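The Last Repair Counter in Vindville

Gillespie Chisholm opens at 8 on Wednesday and stays until the work runs out. His rent on Mula Street is $819 a month, and he charges $20 to look at anything that plugs in.
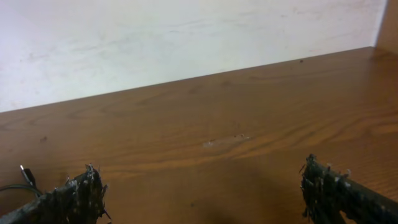 Last year he took in 2,514 items. Lamps and radios made up most of them, and 258 could not be fixed. The nearest other shop, Kastenik, closed in July. 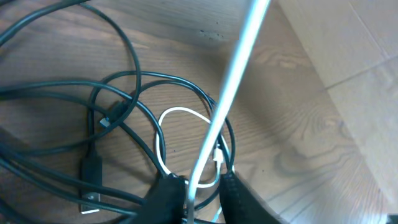

Chisholm learned the trade from his aunt, who ran the counter when it was still called Hsiao Electric. She kept every receipt. He writes his in pencil and has no plans to hire.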